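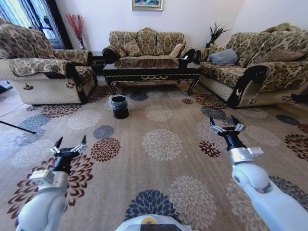

Living room refresh, keeping the rug (long, sorry!)

Posted by damaskdiva, 19 April 2025

Hi all! Long-time reader, finally have a room of my own to ask about. The big rug with the round mum-type flowers (navy, cream, maroon, slate gray on beige) is the one thing in here I picked myself and I adore it. Everything else came with the sofa set from my aunt: the three-seater in tan, olive and cream damask with the dark rolled arms, the matching armchair, and the nearly black coffee table with the curvy legs and the little gold scallops along the apron.

My sister says I have a flower fight going on and that one of them has to leave the room. I say they're friends. But I do want it to feel a bit calmer by the time my in-laws visit, and I've got 750 dollars to spend, total. Curtains? Slipcover? New pillows? Tell me everything!

plainweave
The rug and the sofa are both shouting. Sorry, but your sister has a point. Two florals can work when one is big and one is small, and yours are both pretty large. I'd cover the sofa in a solid cream slipcover and let the rug be the star. Skerwood does a heavy cotton one for three-seaters that I paid 570 for, and it washes beautifully.

tasselhound
Oh please don't cover that sofa!!! The dark arms are the best part and a slipcover would swallow them whole. I have a damask set from my grandmother and people come in and go straight over to touch it. The colors in the sofa are all quiet ones. Tan, olive, cream, that's practically a neutral if you stand back and squint a little (try it, I mean it).

plainweave
Squinting at furniture isn't a plan, tassel. A damask that size reads as pattern from the doorway no matter what.

tasselhound
Works in my house!

KarlaB
Moderator hat off for this one, I love it. I'm with tassel on the slipcover. The beige in the rug and the tan in the upholstery are doing the job of holding the two together already. What I'd change is the small stuff. That patterned throw on the armchair is a third pattern on top of the other two, so try the chair bare for a week, or put a plain navy one there to pick up the big navy flower. Same for the little beige pillow in the corner of the sofa. It looks lonely! Give it a friend in solid maroon.
Karla Becerra

damaskdiva
Karla, the navy throw!! Why did I not think of that. The patterned one is there out of pure habit, I throw it over the chair every evening when I get up. And yes the pillow is sad, it was a pair once and the dog got the other one.

oldglue
Different question. What are you using on the coffee table? You can see the sofa in the top. Mine has the same kind of legs and the same dark gloss and it shows every fingerprint in the county.

damaskdiva
Barely damp microfiber cloth, then a dry one right behind it, going in one direction. Nothing sprayed on. I used Birard polish on it back in January and it went streaky and I spent a whole evening getting it off again. For the gold trim I use a soft makeup brush, the scallops hold dust like you wouldn't believe.

oldglue
Makeup brush, love it. Stealing that.

mrs_penwiper
Am I the only one looking at the wastebasket? It's a perfectly good little basket, but with the clear bag folded over the rim, out on the rug in front of such a pretty table, it's the first place my eye goes. Tuck it beside the armchair, or get one with an inner bucket so the bag doesn't show. Pelkonen makes one for 40 dollars and I have 2 of them. Cheapest improvement you'll ever make!

plainweave
Agree with this completely. See, I can agree with people.

KarlaB
Screenshotting that for the archives.

hemline_hal
On curtains, since you asked and everybody ran off to the sofa: plain, full length, and go for the slate gray in the rug. It's the color you have the least of anywhere else. Linen look, not shiny, because the table has enough shine for the whole room. And spend real money on the lining.

tasselhound
Ooh, or olive, Hal! Pull it from the sofa.

hemline_hal
Olive could go muddy in the evening. Get samples of both and pin them up, look at them at breakfast and again with the lamps on.

damaskdiva
You are all wonderful. So the plan: no slipcover for now (plainweave, I hear you, I bookmarked it in case I wake up one morning and can't stand it), navy throw, maroon pillow, and the basket goes beside the armchair tonight. I've ordered slate and olive samples from Stundon and I'll report back when they get here. My sister wants it on record that she still thinks the rug is too loud.

plainweave
Tell your sister she's welcome here any time.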